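# Folding and storing knitted clothes in a small shared laundry

Student project report, Textile Care and Household Practice, second semester

## 1. Why I chose this topic

When I moved into the residence at Daltthorpe, I had to share one laundry room with the other people of my floor. In my family home the clothes were folded by my grandmother, and I never thought about how she did it. In the residence I saw that my own pile of clothes fell over in the wardrobe every few days, and that my track pants had a hard line across the knee which did not go away when I wore them.

For this project I wanted to study one small part of the laundry work: what we do with soft knitted clothes between the dryer and the shelf. I left out washing and ironing. There is already much written about detergents and water temperature, and my supervisor advised me to keep the question small.

My question was: which way of flattening and folding a knitted garment gives the most even pile, with the least creasing, after one week on the shelf?

## 2. Background

A knitted fabric is made from loops, and a woven fabric is made from threads which cross each other. This is the first thing we learned in the course, but I did not understand what it means for folding until I did it many times. A woven shirt stays where you put it. A knit moves. If you pull it, the loops open and the piece becomes longer and narrower, and when you let go it comes back, but maybe not to the same shape as before.

Fleecy knits, which are used for sweatshirts and track pants, are thicker than T-shirt jersey. The brushed inside holds air, so a folded pile of them is high and also unstable. The cuffs and waistband are made from rib, which pulls together and makes the ends narrower than the middle. When you fold such a garment, the ends and the middle do not want to lie the same way.

In the course notes there are two opinions about stretching before folding. One says that the garment should be drawn out by both ends to remove the small wrinkles from the dryer. The other says that a knit should be only laid down and smoothed with the flat hand, and never pulled, so that the loops stay relaxed. The notes do not say which is better for heavy knits, so I decided to try both.

## 3. Materials

I collected 30 garments from my own wardrobe and from the spare clothes box of the laundry room. All were cotton or a cotton mix. I sorted them in three groups: light jersey (T-shirts and sleep shirts), heavy knit (sweatshirts, track pants), and small pieces with much rib, such as children's leggings from the spare box.

The shelf was the lower shelf of my wardrobe. The colour of the garments was not important for the test, but I found that creases are much easier to see on a plain grey fabric than on a dark or printed one. For this reason most of my notes on creasing come from the grey pieces.

For the work surface I tried my bed, the top of a dryer, and a table. The bed was too soft and the garment sank in it. The top of the dryer was too narrow for track pants. The table was the best of the three – it is smooth, and the fabric slides on it without catching. I did the whole test on the table.

## 4. Method

All garments were washed at 30 degrees and dried on the low setting. I took them out when the dryer stopped and did not leave them in the drum. After that I prepared each garment in one of two ways.

**Method A, drawn out.** The garment is held at both ends and pulled straight until the surface is flat. It is held like this for 8 seconds, then lowered to the table and folded.

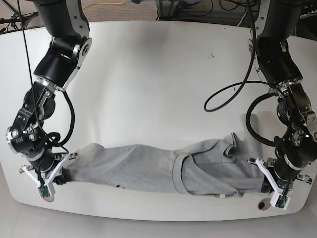 The amount of pulling was difficult to keep the same. In the beginning I pulled too much, and the leg of one pair of track pants became clearly narrower in the middle. After some practice I stopped at the point where the wrinkles were gone and the fabric still felt soft under tension. I wrote "first flat" in my notebook for this point, and I used the same words for every garment after that.

**Method B, smoothed.** The garment is laid on the table without pulling. The flat hand goes from the middle to the outside, first along the length and then across. If a wrinkle stays after two strokes it is left alone.

After both methods I used the same fold. For track pants, one leg is put on the other, the crotch corner is tucked in so that the shape becomes a rectangle, and the length is folded in half and then in three. For sweatshirts, the sleeves go to the back and the sides are folded to the middle. T-shirts are folded the same way, but in half at the end and not in three.

The piles had 6 pieces each. They stayed on the shelf for one week with the wardrobe door closed. On the last evening I measured the height of the front and the back of each pile with a ruler, and looked at each garment in the light from the window.

## 5. Results

### 5.1 Light jersey

For the T-shirts the difference was small. Method A made a cleaner surface on the first day. After one week I could not see which shirt was prepared by which method, except for two old shirts with a twisted side seam. In these shirts the pulling made the twist stronger, and the folded piece was not a rectangle any more but leaned to one side.

### 5.2 Heavy knit

Here the difference was clear. The track pants and sweatshirts prepared by Method A had fewer small wrinkles, and the piles were lower at the front. The pants from Method B kept the dryer wrinkles behind the knee, and these wrinkles became pressed in by the weight of the other pieces.

However, Method A had one problem. Where I held the cuff too close to the edge, the rib was opened into a small wave. It was still visible after one week. When I held the fabric a little above the rib, on the plain part, the wave did not appear. I changed my grip for the rest of the test and I recommend this to any person who repeats it.

### 5.3 Small pieces with rib

The leggings did not like to be drawn out. They became long and thin, and returned slowly during the folding, so the fold moved under my hand. Method B was better for all of them. Rolling was also good, but I tried it only in the last days and I do not count it as a result.

### 5.4 The piles

The most even pile was heavy knit with Method A. The least even pile was the mixed one, which I made at the end with one of each type, because this is how most people keep their clothes. It leaned to the left already on the second day. The folded edge of every piece was on the same side. When I turned every second piece around, the pile stood straight, and this small change helped more than I expected from it.

## 6. Comparison with a commercial laundry

As a part of the course we visited Massawe, a small laundry which washes for sports clubs and two guest houses in Plavalano. I asked the staff how they fold track pants. They draw the leg out before folding, the same as my Method A, but they do it with two people for the adult sizes, one at the waist and one at the cuffs. On the morning of our visit in February the count sheet showed 912 pieces, and for such a number the time for smoothing by hand would be too long.

They also use cardboard inserts under the brand name Clutura between the layers of a pile. I received some of these to take home. They keep the pile straight, but they take space, and for a wardrobe of one student I think they are not necessary.

## 7. Discussion

My results agree with the first opinion in the course notes for heavy knits, and with the second opinion for small ribbed pieces. I think the reason is the weight of the fabric. A heavy knit has enough body to come back after light pulling. A thin or very elastic one continues to move when you try to fold it.

There are some weak points in my work. I looked at the creases with my eyes only, and I knew which method was used for each garment, so maybe I judged my favourite method too kindly. I also did not measure the force of the pulling. "First flat" is a useful word for me, but another person may feel it differently. The garments from the spare box had an unknown age, and old elastic behaves differently from new.

If I continue this project next semester, I would like to ask a classmate to judge the creases without knowing the method, and to use a simple spring scale at one end of the garment. I would also like to test the hard line across the knee, which was the start of my interest. Folding the length in three puts the line in another place than folding in half and half again, and my own pants look better now, but I have not yet tested it in a proper way.

## 8. Practical advice from the project

- Fold heavy knits on a smooth, hard surface when the dryer has stopped.
- Draw out track pants and sweatshirts lightly, only to "first flat".
- Hold the fabric above the rib and not on it.
- Lay and smooth leggings and other stretchy small pieces without pulling.
- Turn every second piece in the pile.

The notebook with all measurements of the piles is attached to the printed copy of this report. The heights are given in centimetres, front first and then back.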